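Search the archive
Advanced search | By thread | By date

[robot-bench] Re: Draft handling rules, section 4
2023-06-18
Posted by the list editor, Mutex bench group

On the draft, an earlier message said:

> I don't see why we need a separate section for swapping parts in
> computers. We have 520 lines of rules already. A robot that is safe
> around a person is safe around a circuit board. Can we fold this
> into section 2 and go home?

I'd love to go home. But section 2 is about not hitting people, and a memory module has never once filed an injury report. It just stops working in February, when whoever plugged it in has moved on to another project. So I'm arguing for section 4, and I'll try to be quick.

First complaint: the draft lets you write "approach the module" and leave it there. The Zellholm people read that as straight in along the slot. The Cindis people read it as anywhere in the general neighborhood.

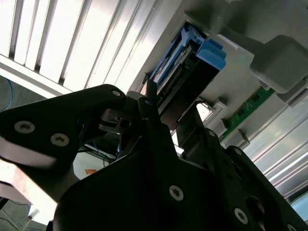
An approach rule has to name the part of the tool that gets there first. Most of us measure clearance from the fingertips, because that's what the drawing shows and drawings are restful. Then somebody fits a tool with a prong up the middle, between the finger plates, and the prong is what ends up nearly touching the housing while the fingertips are still minding their own business. I'd like 4.1 to say: clearance is measured from whatever sticks out closest to the part, in the pose you'll really use. I'd also like it to say which surfaces are fair game. Blue latch handles, yes, they're there to be handled. The row of contacts on the housing below them, no, not with anything, not even gently.

Second complaint: force limits. The draft says 10 newtons for everything. Yeoh's old checklist said the same, and I suspect we copied it from there, and I suspect they copied it from us. A limit that covers both a stiff latch and a bare chip is going to be wrong for one of them. Put a number next to each part type or admit we don't have one.

Third complaint: where things go when they aren't in the machine. I've read 391 comments on this draft and exactly one mentions it (mine). A loose part should have its own place in a fixture, shaped for it, before anyone starts the program. "On the bench, off to the side" is how you find a chip with your elbow. With the case open on its side, a processor in one slot of the tray and a memory module in another, you can look over and know what's out and where it lives. The rule should also say that cables inside the case get checked before the arm goes in. A fat bundle of power wires crossing toward the drive bays is an obstacle, even if your model of the computer says it's a clean rectangle of air.

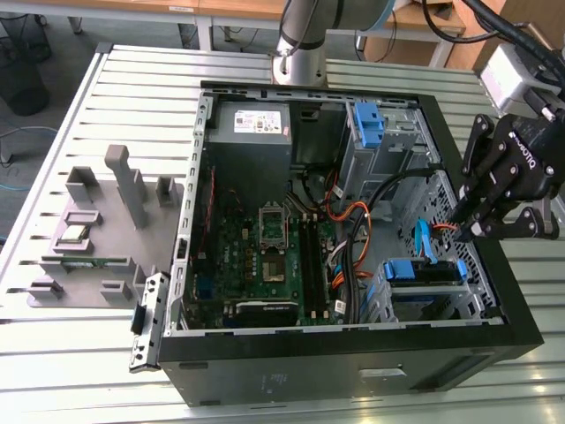

PROPOSED WORDING FOR SECTION 4

4.1 Clearance is measured from the nearest point of the tool, fingers or otherwise, in the working pose.

4.2 Each part type lists the surfaces that may be touched. Contacts are never on the list.

4.3 Force limits are set per part type. "Same as last time" is not a limit.

4.4 Every loose part has a marked place in a fixture before the run starts.

4.5 Cables near the path are tied back or entered as obstacles. Pick one and write down which.

If you hate the wording, send better wording. If you hate the idea, please say so before we reach 2000 lines.

Comments (3)

Fine with 4.1 to 4.4. In 4.5 "near" needs a distance or we'll be back here next year.

I wrote the quoted message. Still want to go home, but I'll take 4.2. Can it cover the empty processor socket too? I've seen what a dropped screw does in there.

Does 4.4 apply to the screws? Asking for my floor.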